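Home
Stories
Essays
Submissions
About

The Cloth Test

The arm was bolted to the end of the bench in Chinyere Edet's garage in January, and by the time the clocks changed it could pick up a tin of beans. It could pick up the tin from any place on the bench that it could reach, in any light, and set it down again within a finger's width of where it had been told. Chinyere had a notebook in which she wrote the date, the change made, and the result. For tins the result column said "yes" down the whole of one page and most of the next.

Cloth was on the page after that.

She worked on it in the evenings, from the time the dishes were done until the garage got too cold for soldering. The arm ran on four motors she had bought new and two she had taken out of a Flumon printer, which were stronger than the new ones and made a ticking sound at low speed. The gripper was a bought part. She had tried making one and the fingers had closed out of line, and after the third set she ordered the bought part and put the homemade fingers in a jar.

Inna Antoniuk rented the other half of the garage for her loom. The loom was older than either of them and had come from a mill at Sillska in pieces, with no drawings. Inna had put it together over one winter by looking at where the wood was worn. The two of them shared the heater and an extension lead, and had agreed early on that neither would run anything that made dust after eight.

"It pulls," Inna said, the first time she watched the arm go for a cloth. She had stopped the loom to look.

"It closes and lifts."

"It closes on one layer and pulls. You're holding it by the skin."

Chinyere wrote that down, in shorter words.

The trouble could be stated simply. A tin stays the shape it is. The program found the tin, worked out where its sides were, placed a finger on each and closed. With cloth there were no sides. The program found a blue region, worked out the middle of it and went there, and whatever was in the middle went between the fingers. Sometimes this was a good thick fold. Sometimes it was one flat layer lying on the bench, and the fingers shut above it and came up with nothing, and the arm carried the nothing carefully to the far side and let it go.

She could tell it to press down before closing. She tried this. The fingertips met the bench, the wrist motor drew more current than the supply could give, and the lights on the control board went out. She fitted a larger supply. The fingertips met the bench and left two marks in it.

After the marks she stopped testing on the bench first. She built a copy of the job on the computer, with a table, a pot and a cloth, and ran the arm there until it had failed in all the ways she could think of. The program she used for it was called Grarnel. It was free and badly explained. It took her nine evenings to get a cloth that hung like cloth, and on the first eight it either went through the table or stood up on its corner like a sheet of tin.

"Your table's too orange," Inna said.

"It's the wood that came with it."

"And whose pot is that?"

"It came with it as well. It's there so there's something to avoid."

Inna pulled a stool over. On the screen the arm went down towards the table at a quarter of the proper speed, with the view set just above the gripper, so that they looked out over the fingers the way a person looks over their own hands. Chinyere had her thumb on the space bar. She stopped it with the blue cloth bunched up between the two fingers and the pot well clear at the back. 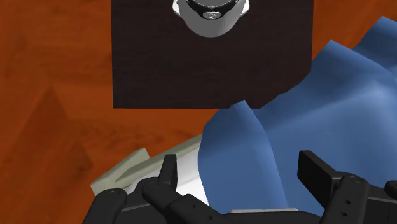

Step one: the approach

Chinyere had divided the job into steps because the notebook was ruled that way. The first step was getting to the cloth. She had the arm come in low and level, with the fingers wide open, and stop short. In the old version it had come straight down from above. Coming straight down flattened whatever fold there was before the fingers could get round it.

"That's better," said Inna. "You go in from the side with cloth. Under, if it will let you."

"It doesn't know which side."

"The side with the hump."

So the program had to find the hump. This took most of a fortnight. It was a matter of comparing heights across the blue region and choosing the place where the cloth stood up most from the table, then turning the wrist so that the fingers lay one on each side of it. Written out, it came to less than a page. Chinyere rewrote the page so many times that she began numbering the versions, and version 13 was the one that worked often enough to keep.

Step two: the close

The second step was slower. The fingers came together until the motor began to work harder, and then by a small fixed amount more. She set the amount by trial. Too little and the cloth slid out on the lift. Too much and the real gripper, when she moved the settings across to it, creased Inna's samples so that they had to be pressed.

They were using Inna's samples by then. Chinyere had begun with a tea towel, and Inna had looked at the tea towel for a few days and then brought over a box of offcuts without saying anything. There was a thin wool, a heavy linen and a cotton with a slub in it that the arm found very hard. Each had a card pinned to it with the thread and the sett in pencil. Chinyere copied the cards into the notebook and added a column for them.

The thin wool worked at once. The linen worked when it had been handled first and failed when it was fresh from the box. She put this down as a fault in the measuring and looked for it for three evenings.

"It's stiff," said Inna. "It's new. Give it a shake."

"The arm can't give it a shake."

"Why not? It's got an arm."

Step three: the shake

There had been no third step in the plan. Chinyere added it underneath in a different pen. The arm would take hold of the cloth anywhere at all, lift it a hand's height, let it drop, and look again. A dropped cloth nearly always landed with a hump in it. A flat cloth with no hump could be turned into a cloth with one, at a cost of 4 seconds.

She ran it on the computer overnight, 600 times, with the cloth thrown down differently for each. In the morning she read the results standing up, with her coat on. Then she read them again from the bottom to the top, which was how she checked figures she wanted to be true. There were 20 failures. In most of them the cloth had landed over the pot.

She left a note on the loom that said "shake works" and went to her job at the Onuoha depot, where she looked after the label printers.

Step four: the bench

The last step was the real bench, which was grey and had two marks in it. Inna laid out the linen herself, quite flat, smoothing it from the middle. She was not being helpful. She pressed the corners down with her thumb.

Chinyere started the arm. It came in low, ticking, and stopped short. There was no hump, and the wrist turned a little one way and a little the other while the program made up its mind about that. Then it went down, scraped up a pinch of linen near the hem, raised it a hand's height and let go.

The linen came down with a ridge across it. The arm looked. It went in from the side with one finger on each side of the ridge, closed until the motor laboured, closed by the small fixed amount more, and lifted. It carried the cloth across the bench to the tray and opened its fingers.

"Again," said Inna.

It did it again. On the third go it missed, on the fourth it did it, and on the fifth the supply cut out because the heater and the loom lamp were on the same lead. Chinyere wrote down all five, including the fifth, and against the fifth she wrote "heater".

Inna took the linen out of the tray and held it up to the lamp. There was a slight crease where the fingers had been. She rubbed it with the side of her hand until most of it went.

"Could it hold an edge?" she said. "If I had one edge and it had the other. For folding the long pieces. I do them on the floor now."

Chinyere turned to a new page. An edge was a different thing from a hump. The arm would have to find it, and follow it along to a corner, and keep hold while somebody at the far end walked towards it. The speed would have to match the person. She ruled the columns and wrote a heading for each, and left the last one wide.

"How long are the long pieces?" she asked.

Inna went to get one.

Recent stories
The Lift at Number Nine
What the Kiln Said to the Clock
Two Hands for the Ladder
A Short History of My Father's Pump
Salt Road, Out of Season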